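4. The bare wall and what people do with it

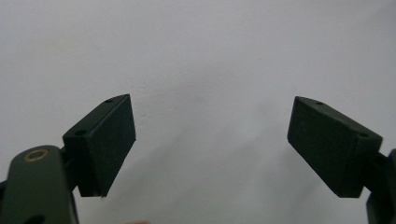

Kumaresan Hegde

Figure 4. A pale grey-white wall with nothing on it, brighter towards the upper left and cooler towards the upper right.

I'll admit I have a soft spot for blank walls, and this part of the study is where I got to indulge it! When Pongsak Rungrueang and I started visiting rented flats in Clulville we were meant to be looking at storage (shelves, hooks, where the mop lives), and we kept coming home with notes about paint instead.

We spoke to 40 households, most of them in the Rojanasak block, and asked each one to tell us about the wall they'd left alone the longest. People had a lot to say. One tenant had been meaning to hang a mirror since May and kept putting it off, partly over the deposit and partly, she told us, from having got fond of the space. Another had measured up for a shelf and then bought a floor lamp.

What surprised me was how often they talked about shade. A plain matte wall like the one in Figure 4 isn't one colour at all once you look properly: the grey drifts about, warmer words get used for one corner and bluish ones for another, and there's a soft darker smudge across the middle that you'd never find on a paint card. Several people had tried to touch up a patch and given up, convinced the tin was wrong. My own guess is that the light has at least as much to do with it as the paint (Pongsak disagrees, and we've left both readings in).

The interviews ran to about 720 minutes in all, and I've kept the tenants' own words for colours wherever I could, even the daft ones. "Porridge" came up more than once. Section 5 goes back to the shelves.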